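Speaker notes - "Can it clear the table yet?"
Sharada Marar, Grestel open afternoon, 2/18/23

Slide 1. Title only. Wait for the back rows to sit down. Say who I am and that I work on the table-clearing side at Grestel, with Edith Cáceres and Driss Ouali. Talk first, questions at the end. Percy Restrepo has the microphone.

Slide 2. The question people ask me is when they can buy something that does the dishes. The short answer is that they already own one, and it is a dishwasher. What it doesn't do is fetch the plates. That gap between the table and the machine is what the next slides cover.

Slide 3. Shop floors first. Machines have done well there for years where the part is always the same and always turns up in the same place. Flor Benavides will talk about the packing line at Betancur after the break, so don't go into it. Just say that a kitchen table gives you neither of those things. Somebody pushes a plate back and goes off to answer the door.

Slide 4. Plates and trays. Leave this one up for a while. A plate is low and smooth, and the rim is the only part worth holding. Come in too steep and the finger slides off. Come in too flat and you push the plate along the table. A tray is a different job. It is wide, so it wants two hands, and they have to rise together or whatever is on it goes to one side. 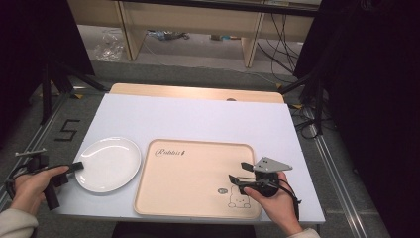

4 min read

Talk over the picture. Point to the round white plate on the left, with the black jaws by its rim, then the beige tray next to it. Both of these grippers are held by a person. We start with people because they already know how to do the job, and what we want to learn is how they manage it with two fingers a side. Mention the lip on the tray - it helps, but the corners are rounded and a grip there tends to turn. If anyone asks about the bunny drawing, yes, it came printed on the tray.

Slide 5. Numbers. We had 1000 tries at lifting a single plate with the arm working on its own, and 54 of them failed. That sounds fine until you think about a family of four eating three times a day. Most of the failures were shiny plates under a strong lamp. Pause here. Driss has the full table if someone wants it afterwards.

Slide 6. Stacking. Worse than lifting. Two plates of the same size are all right. A side plate under a dinner plate is not, and cutlery left on top stops everything. In November we tried the Bundel planner, which picks the order for you. It was better on order and slower overall. Edith disagrees with me about whether the extra time matters, so let her speak if she wants to.

Slide 7. So, yet? For a canteen with one kind of tray and one kind of plate, I would say close. For a home, no. I would not leave one alone with my own crockery. Wiping down is a separate talk, and the Plusarby people are better placed to give it.

Slide 8. Thanks and contact details. Questions until Percy signals, then tea in room 328.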